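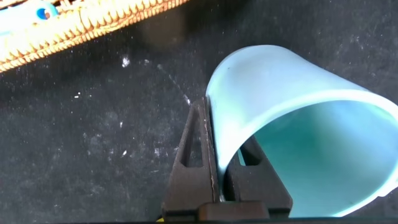 January, bench notes, a bit after 4 in the afternoon

Third go at the felt dye bath and I think I finally see where the gray is going wrong. The last batch from the Menberg wool dried with a greenish cast that only shows by the window, so of course I didn't spot it until everything was rinsed and pressed. Under the shop lights it looked great! I was ready to cut it.

What I did today: 600 g of fiber, wetted out overnight with a drop of dish soap, then into the big pot with the black and a pinch of the red to kill the green. Heat up slowly. I got impatient on the last batch and it felted in the pot on one side, and I spent an hour picking that apart with a dog comb. Held it just under a simmer, vinegar in at the halfway point, then lid on and left alone. The water was nearly clear when I came back, so the dye is in the wool and I'm not throwing half of it down the drain for once.

The pinch of red is a real pinch, by the way. I tried weighing it and the little scale just blinks at me. If anyone wants to repeat this, make up a stock jar (powder in hot water, shake like mad, label it!) and measure the liquid. I'm going to do that before the next bath, I swear.

Carding took forever. The Rumetti drum is shedding pins again on the left side, and there's a bald strip that lets clumps through. You can feel them in the batt if you run a flat hand over it. I pulled out the worst ones and put the rest through a second time, which helped, but please don't use that machine for white until the strip is fixed. I found black bits in my own cream sample and I'd already cleaned the thing with a brush.

Laid up two sheets, crosswise layers, same as the Prustitz order wants. Rolled the first one in the pool cover and the second in the old bamboo blind. The blind is faster but leaves faint ridges, and I had to work those out by hand with hot water - my wrists are not thanking me. Shrinkage on the pool cover sheet looks about right, maybe a touch more along the length than the width. Need to measure when it's dry.

Also tried the Trevor fulling mill for the last bit on sheet two. Way too aggressive on the high setting, the edges started to curl, so I backed off and finished by hand. Low setting only for thin stuff. I've put tape over the switch.

Both sheets are on the rack by the back door. Leave them flat, please, and don't hang them, they sag.

To do
order pins for the drum
red stock jar
look at both grays in daylight before touching the shears
more vinegar, we're down to the last jug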